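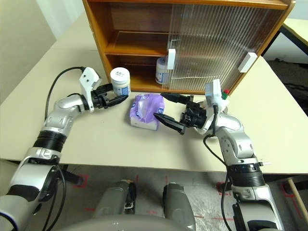

문의 202 - 2층 무선 인터넷 끊김
접수: 2018년 9월 22일
접수자: Kanyarat Kaewmanee
담당: Didier Perrin
상태: 처리 완료

증상
2층에서 노트북 무선 연결이 20분 간격으로 끊깁니다. 신호 막대는 그대로인데 페이지가 열리지 않고, 무선을 껐다 켜면 다시 됩니다. 유선 PC는 문제없습니다. 1층도 정상입니다.

확인 내용
1. Drosten 공유기 재부팅. 변화 없음.
2. 채널을 자동에서 6번으로 고정. 끊김이 줄었으나 남아 있음.
3. 공유기 로그에 IP 충돌 기록이 반복됨. 충돌 주소는 끝자리 17.
4. Jaruwan Duangkaew 님께 문의한 결과, 4월에 Fiadzo 프린터를 설치하면서 고정 IP를 직접 입력했다고 함. 이 주소가 DHCP 할당 범위 안에 들어 있었음.

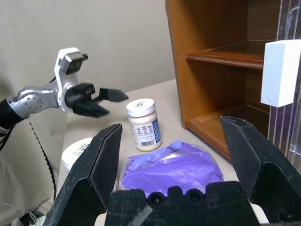

첨부 2. 2층 탁자 위

조치
프린터 주소를 끝자리 202로 변경하고 DHCP 범위에서 제외했습니다. 프린터를 쓰는 PC에서는 기존 포트를 지우고 새 주소로 다시 등록해야 합니다. Hermenegildo Barrera 님 PC는 드라이버까지 재설치했습니다. 채널은 6번 그대로 둡니다.

추가 댓글
Kanyarat Kaewmanee: 오전 내내 썼는데 끊기지 않았습니다. 다만 스캔 파일이 공유 폴더로 안 들어옵니다.
Didier Perrin: 스캔 전송 설정에 옛 주소가 남아 있어 수정했습니다. 다시 해 보시고 안 되면 새 문의로 올려 주세요.
Kanyarat Kaewmanee: 스캔도 됩니다. 닫아 주세요.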